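Reet Vanags
OK, small laundry thread, because I finally cracked the folding problem in our place and I am way too happy about it!

Background: we moved to Jirndale in June, into a flat with no dresser, no closet in the second room and a bed so low you have to kneel to fold on it. My back was done with that after one week.

For a while I folded standing up at the kitchen counter. Fine until somebody wants toast. Then I tried the couch, where every stack leans over and goes down behind the cushions. I fished a sleeve out of there that had been missing for 11 days.

So now I fold on the floor. On the kids' play mat! It's soft on the knees, it wipes clean, and it's already down, so there's nothing to set up. I sit cross-legged with the basket on my left and just go.

Order matters more than I expected. Heavy things first, jeans and sweatshirts, then T-shirts, then all the floppy stuff that won't hold a crease. Socks go in a bowl and I deal with them while the kettle boils.

Also -- fold everything to the same width. I use a hardback library book as my guide (the Siltthorpe cookbook, if you must know, still haven't made a thing from it). Flip the sides in over the book, slide it out, fold in half. A full basket is 40 minutes if I have a podcast on and longer if I have a phone call.

And stack against the wall!! Such a dumb little thing and it changed my whole evening. The pile has something to rest on, so you can go properly tall before you carry it anywhere.
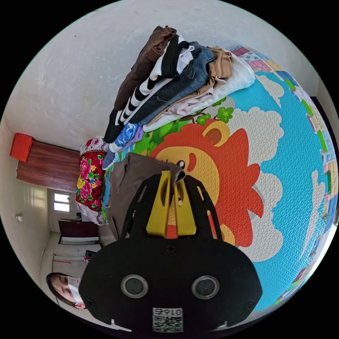 Stripes, denim and a lion with great hair

The mat makes me so happy, by the way. Big white clouds on that bright blue, and the little patchwork squares along the border. I'd have one in every room.

Someone's going to ask about shelves, so: yes, they're coming. Ozoliņš down the road is cutting me three boards, 118 cm each, and I'm painting them myself. Leaning toward yellow. Talk me out of it or don't.

Next up is the towel situation. We own 17 and I could not tell you why -- tips welcome, I'm reading all the replies tonight!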